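手持ちグリッパで集める「からまり」のデータ

寝室や台所で人が道具を握って動かし、その記録からロボットの動作を学ばせる。Birnenoraの研究チームが進める計画「Clelteo」は、この方法を柔らかい物やひも状の物に広げようとしている。対象はビーズの腕輪、ネックレス、飾りひもなど、置くたびに形が変わり、隣の物に引っかかる品である。

箱の中から硬い部品を一つ取り出す作業なら、物の輪郭と向きが分かれば把持の位置はほぼ決まる。ビーズの山ではそうはいかない。上に見えている一本をつまんでも、下の数本が一緒に持ち上がることがある。どこをつまむかに加え、どの速さで引くか、途中で揺するか、一度放して持ち直すかまで決めなければならない。

チームが最初に試したのはシミュレーションだった。ビーズを剛体の粒、ひもを細かな節の連なりとして計算したが、摩擦の値を少し変えるだけで結果が大きく変わった。計算にも時間がかかり、学習に必要な量を作る前に打ち切っている。次に試した遠隔操作では、実機を動かす操作者の疲労が早く、1回の取り出しが長くなった。

そこで選ばれたのが、人が直接握る二本指のグリッパである。指先の開閉と手首の動きがそのまま記録に残り、ロボット本体を運ぶ必要もない。収録は研究室の作業台に限らず、住宅の部屋でも行う。窓から光が入る部屋と照明だけの部屋では、透明なビーズの見え方が違うからだ。

今回の報告で使われたのは、14か所の部屋で集めた3000回分の動作である。このうち793回は、複数の品が一緒に持ち上がった、または途中で落ちた「失敗」に分類された。従来の手順では失敗例を除いてから学習にかけることが多い。Clelteoでは除かずに残し、失敗の直後に人がどう手を動かしたかを別の区間として切り出した。

切り出した区間には五種類の札を付ける。「揺する」「下げる」「放す」「つまみ直す」「引き抜く」である。札付けは、Strazdsと呼ばれる社内ツールで行う。指先の開き幅と高さの変化から候補の区間が自動で示され、人が境目を直す。揺する動作と引き抜く動作は連続して現れやすく、境目の修正が最も多かったのはこの二つの間だった。

学習した方策は、持ち上げの途中で映像を見直し、五種類のどれに移るかを選ぶ。失敗例を除いて学習した方策と比べると、余分な品を引き上げたあとに動作を続けてしまう例が減った。一方で、揺する動作を必要以上に繰り返す傾向が出ている。人の記録では短く終わる動作が、ロボットでは終わりの判断が遅れて長引く。チームは区間の長さも予測させる改良を準備している。

映像の揺れも課題に挙がる。つまんだ品を振ると、細いひもやビーズの輪郭が流れて写る。速い動作を記録から外せば画像はそろうが、からまりをほどくときの手の動きも失われる。現在は画像の鮮明さで記録を選別せず、前後の数コマをまとめて入力する方法をとっている。

収録に使う部屋では、家具や寝具を片付けずに作業する。背景が単純な映像ばかりで学習すると、布や箱が写り込んだときに対象の位置を取り違えたためである。

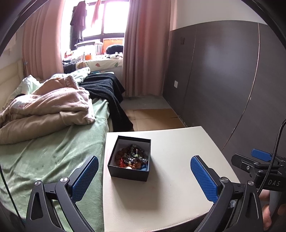
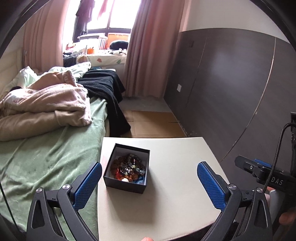
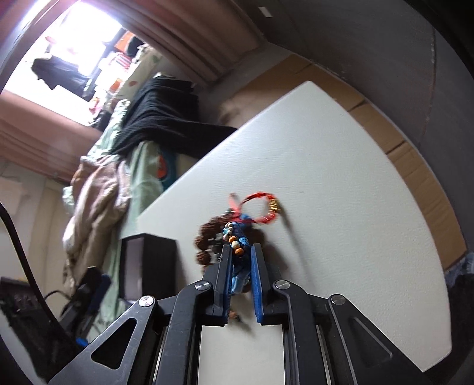

黒い箱に入ったビーズ類(1、2枚目)と、グリッパでつまんだビーズ付きの飾り(3枚目)。

実機への移し替え

学習した方策を載せるのは、Woltoという卓上型の腕である。収録用の道具と同じ形の指先を取り付け、開き幅の範囲も合わせてある。それでも人の手首に比べると動ける角度が狭く、箱の角に寄った品では近づき方が限られた。箱の壁に指の外側が触れて止まる例もあり、壁までの余裕を方策の入力に加えた版を試験している。

もう一つの違いは力の加減にある。人は引っかかりを感じると引く手をゆるめるが、その感覚は映像に残りにくい。チームは手首側に力の計測を加えた道具を試作しており、7月から収録を始める。まず同じ種類のビーズ飾りを使い、映像だけの場合と力の記録を加えた場合とで、放す判断の時機がどれだけ変わるかを調べる予定だ。布の小物や充電ケーブルの収録は、その比較が済んでからになる。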